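Tijani Hall storage fittings to be renewed ahead of May reopening

11 April 2018
By Euan Ogilvie

We use cookies to improve your visit. By continuing to browse this site you accept our cookie policy.

The Tijani Hall Trust has confirmed that the wall-mounted panels and supporting metalwork in its ground-floor preparation room will be inspected and, where necessary, replaced before the building reopens to hirers in May.

The work forms part of a wider programme covering 58 fittings across the hall. It has been awarded to Skudberg, a local joinery and metalwork firm, following a tender in which five companies took part. The preparation room has been closed to bookings for almost seven weeks.

Olumide Fashola, premises manager, said that the pale panels themselves remained serviceable and that attention would centre on the brackets, rails and screws. "Our hirers rely on this room for every kind of event," he said. "We wish to be certain that each fixing is sound before it is returned to use."

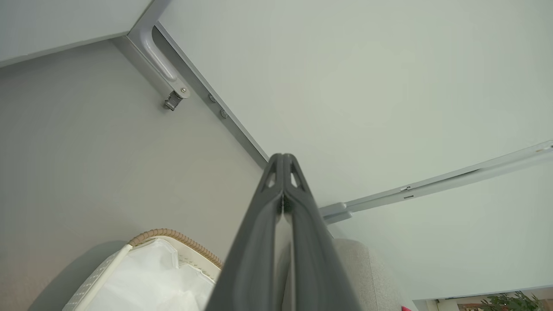
Arrangements for hirers

Groups with existing bookings will be offered the upper meeting room at the same rate until the work has been signed off. Items left in the preparation room should be collected from the office by arrangement with Duangjai Kaewsai, bookings officer. A charge of £224 will continue to apply for full-day hire of the main hall.

The Trust will publish a revised schedule of rooms once Skudberg has completed its survey.

Comments (3)

Dong-geon Ji
Will the upper room have use of a sink? We have a lunch club to cater for.

Ebuka Ojo
Glad to see this being done. The fittings were last looked at when the roof was repaired, if I remember rightly.

Hall Office
Dong-geon, there is a small sink on the upper landing. Please telephone us to discuss your booking.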